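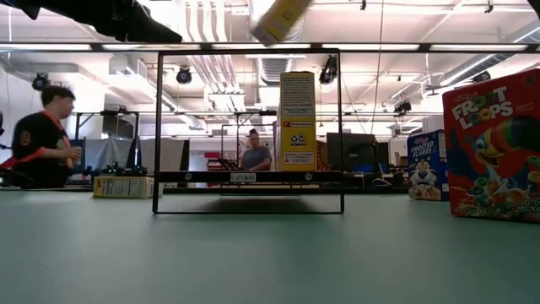
Why does the upload stop at 573 episodes when the target for the shelf task is 3,000?

The job is hitting the session quota on the Stitevden store. Close the session, open a new one and carry on from episode 574.

Update, Monday: Nghĩa Đào raised the quota and restarted the job. It ran for 12 minutes, then failed again – same error. The log shows 8 episodes with no end marker, all from one operator login.

Action: those 8 moved to the reject folder and to be recorded again. Upload restarted at 14:20 and still running. Ticket stays open with Aleksandra Brzozowska.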